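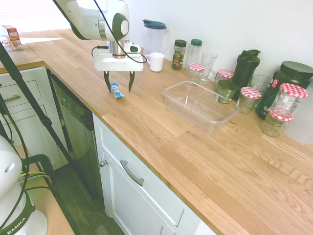 Uvico Hall, press evening for the Erach series
Checklist before doors, with comments

1. Red carpet taped on both long sides. OK. One corner was lifting near the step, I put new tape.

2. Barrier between photographers and arriving couples. OK, but the last section has a weak foot. Please change it before January.

3. Guest number not over 300. OK. The list from Grarncombe has two names written twice, I removed them.

4. Fire exits free, 5 in total. NOT OK at first check. The flower wall of Chantharasri was standing before exit 2. Moved, checked again, now OK. 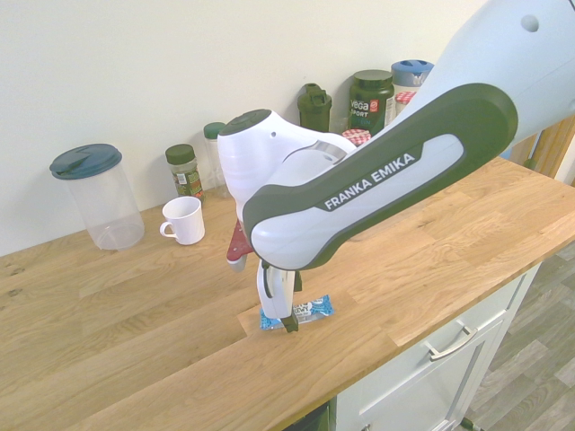 5. Side entrance for guests who do not want photos. OK. The lamp is weak there, and ladies in long dresses can miss the stair.

6. Interview corner, cables covered. OK.

7. Cars leave by the back gate until 11 p.m. Open. I still wait for the answer of the gate company.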